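Can a Machine Tidy My Dresser Yet?

I own one robot. It vacuums, badly, and about once a week I find it wedged under the radiator with a sock in its mouth. So when I got the chance to spend a day at Rulora, a small outfit on the edge of Postport that wants to teach machines to do household chores, I went in with my expectations set somewhere near sock level.

The building used to be a furniture showroom, and it still has the carpet. I was there by 8 a.m., which is early for me, and by 8:05 I'd been handed a pair of grippers and told to put things away. No robot! Just me, two hand-held claws and a pile of the kind of stuff that collects on top of a dresser.

The idea is simple enough. You do the chore yourself, but with the robot's hands in place of your own, and the software studies thousands of attempts until it can have a go. Everything you pick up, you pick up the way the machine would have to. I've folded laundry, packed school lunches and once assembled a crib in the dark, and I would have told you I was good with my hands. I am good with my fingers, as I learned before coffee.

The pros make it look like nothing. They grab with one side, steady with the other, and off it goes. 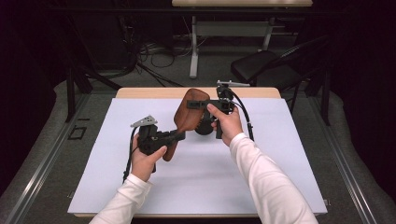
Leather was the thing that got me. It bends when you want it stiff and it stays stiff when you want it to bend. Squeeze too hard with one claw and the whole thing twists away from you, squeeze too little and it slides out and flops on the table. With bare hands I'd feel it start to go and fix it without thinking. With the grippers I was watching for the slip, which meant I was always a little late. I dropped the same item so many times that I started apologizing to it.

Now picture a machine doing that with no childhood behind it. We spend years dropping spoons off high chairs before anyone trusts us with a plate. Rulora's model gets 500 recorded tries at a chore before the first test run, and then everybody stands back and hopes.

I did get to see a test run after lunch. The robot is called Drevier, and it's two arms on a post with about as much personality as a coat rack. Its job was to clear 19 small things off a table and put each one where it belonged. It took 24 minutes. I could have done it in one, and my kids could have done it in never, so let's call it somewhere in the middle of my household.

What surprised me was where the time went. The arms move at a decent clip once they've made up their minds. It's the making up that drags. Drevier would drift over an object, stop, back off a bit, come in from the other side, stop again. I found myself leaning forward in my chair like I was watching a golf putt. When it finally closed on something and lifted, I clapped, and I was the only one who did.

Then there's the grooming stuff, which I'd have guessed was the easy end of the job. A hairbrush has a handle! It was practically designed to be grabbed. But a brush lies differently depending on which way the bristles face, and it rolls a touch when you nudge it, and you can't just drop it into a container any old way if you want to get it out again tomorrow. I had a go at this one too with the claws, and I'll say my record was better than with the leather, though not by much.
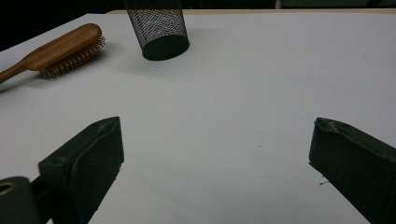
So, should you wait for one?

Not if your dresser is a mess today. Stankevičius, the bigger company across town, already has arms sorting returned goods in its warehouse, and I'm told they do fine as long as the bins stay put and the light stays the same. My house offers neither. My house has a cat.

Still, I came away more hopeful than I went in. Rulora says Drevier's early runs in March took more than 50 minutes on the same table, so it has cut that in half in the time it's taken me to not clean out my garage. At that pace I can imagine a version that putters away overnight while I sleep, and I wouldn't much care how slow it was. A dishwasher takes two hours and I've never once stood there tapping my foot.

What I want to know is what happens with the things that don't have a place. Half of what sits on my dresser is there because I haven't decided about it – a button, a key to some old lock, a birthday card I can't throw out. I asked about that on my way out the door. They said they were starting with the brush.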